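Grillthorpe Two-Day, route and technical notes ahead of the women's race in August. Thread.

1/ Two stages, both starting and finishing in Grillthorpe. Stage one is 90 km, stage two is longer and hillier. No time trial this year. The prologue has been dropped because the riverside road is closed for resurfacing until the autumn.

2/ The technical guide was published on May 19, 2019. It runs to 41 pages. The section on litter zones and bottle disposal has been rewritten and is worth reading before the climbs.
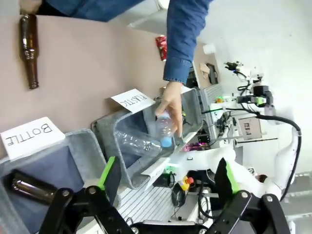
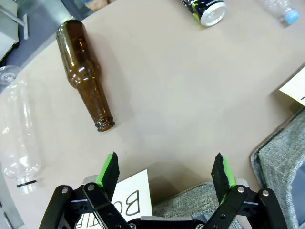

Sorting bottles at the table.

3/ Litter zones first, as that is what I have been asked about most. There are three on stage one and four on stage two. Each is signed 200 m before it opens and again at the start and end. Bottles and wrappers may be dropped only inside them. The zone after the second feed on stage two is on a slight descent, so teams should warn riders early.

4/ Last year the final zone was placed after the last categorised climb. In practice the bunch was already in pieces by then and most riders had emptied their pockets on the way up. It has been moved to 3 km before the foot.

5/ Stage one. Flat for the first 35 km, exposed to the west, narrow in two places. The road turns across the wind at the Sasine crossroads and stays that way for 11 km. If there is going to be a split it will be on that stretch. The hedges have been cut back since last year, so there is less shelter than the old footage suggests.

6/ Two intermediate sprints, both before the Sasine turn. Bonus seconds are 3, 2, 1 at each and 10, 6, 4 at the line. On a course with no time trial those seconds will matter to anyone hoping to be in the leader's jersey overnight.

7/ The finish on stage one has been altered. The old left-hander at 250 m to go was too tight for a bunch of this size. Riders now go straight on at the church and turn at 700 m. The final straight rises at two per cent and the surface is good. It will suit someone who can hold speed from a long way out.

8/ Stage two. Total climbing is given as 2,065 m, up from last year. Most of the increase comes from the second ascent of Ellier, which replaces the old loop through the forest.

9/ The Ellier climb: 4.6 km at 6.1 per cent. The average hides a flat section of 600 m just after halfway. Either side of that it is mostly seven to eight, with a short ramp of 12 by the quarry entrance. Top of the climb is at 598 m. The first ascent comes with 52 km to go, the second with 17.

10/ The descent is the part I would look at in person. There is a cattle grid one third of the way down, which will be covered with matting, and then two right-hand bends that tighten. The guide lists both as marshalled and padded. Surface is coarse and drains well.

11/ Gearing. Most of the riders I have spoken to are planning on a 28 at the back with a 36 inner ring. For the quarry ramp on the second ascent a 30 would be sensible for anyone not riding for the result. There is nothing on stage one that needs anything special.

12/ Team size is six, up from five. Minimum to start is four. With six it becomes possible to control stage two from the front, which has not really happened here before. In both earlier editions the race was won from a group of fewer than ten that the chase could not organise itself to catch.

13/ Kovačević, the wheel supplier, is running neutral service with three cars and one motorbike. Riders on disc brakes should note that only the first two cars carry disc wheels, in 160 mm rotors front and 140 mm rear. The motorbike carries rim wheels only. Teams on discs will need their own car well placed for the second ascent.

14/ Time limit is 15 per cent on stage one and 20 per cent on stage two. The broom wagon follows at the limit. Dropped riders must hand over their numbers before getting in.

15/ Prize money. The women's fund is 2,981 euros across both stages and the overall, paid down to 20th place. It is still small for a race at this level, though the payment date is now written into the guide, at 30 days after the finish.

16/ Coverage. The last 40 km of stage two will be streamed. Stage one gets text updates and a finish-line camera. I asked about a second motorbike camera for the Sasine section and was told there is no budget for one.

17/ Correction to 9: the 12 per cent ramp is just before the quarry entrance if you are coming from the south, as the race does. The profile in the guide has it on the wrong side.

18/ Start list is due ten days before the race. I will add the confirmed teams under this post when I have them.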